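Gripper bench meeting, October 26, 2024
Notes typed up by me, Mesfin Yilma, so blame me for the spelling

We started with the leftovers from last time. The Graltham fingers have been ordered again (the first set went to the old address, sigh) and I'm still the one chasing the shipping people. Everybody agreed we shouldn't hold up the comparison for them, so for now it's Tenon against Tufa and we slot Graltham in when it shows up.

On to the numbers, which I was pretty excited to share! We've logged 1,337 grasp attempts on the two-arm cell since April, and 281 of those got marked as drops. I'd hoped to read out a winner, but we spent a good while arguing over what a drop even is. If the part slips and the fingers catch it again, I'd been writing that down as a hold. Half the room had been writing it down as a drop. So we're going back through the logs with one rule: if it slides and you can see it slide, it's a slip, and slips get their own column.
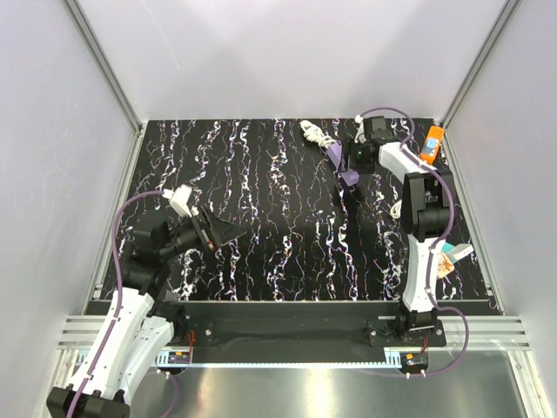
Then cables, and we stayed on cables far too long. I want the slack at the wrist measured and written on the run sheet, because I keep finding it different from one session to the next and I can't tell whether a bad reach is the gripper or the cable tugging on it. Agreed, and I'm doing the first measurement on both arms.

The mat came up again. I like the busy pattern – if the vision can find a part on that, it can find it anywhere – but there was a fair complaint that we're grading grippers here and shouldn't be grading the camera at the same time. We settled on 7 runs per gripper on the patterned mat and the same again on a plain gray one. I've got to find a plain gray one.

Controller: the Fendmont update is out and I was all for putting it on right away. I lost that vote, and fair enough, changing the controller halfway through a comparison is asking for trouble. It waits until both sets of runs are finished.

To do before we meet again:
Mesfin: cable slack, gray mat, Graltham shipping
Everybody: re-mark your own logs with the slip column
Whoever runs last: save the controller settings before shutting down

Next meeting in 3 weeks, same room.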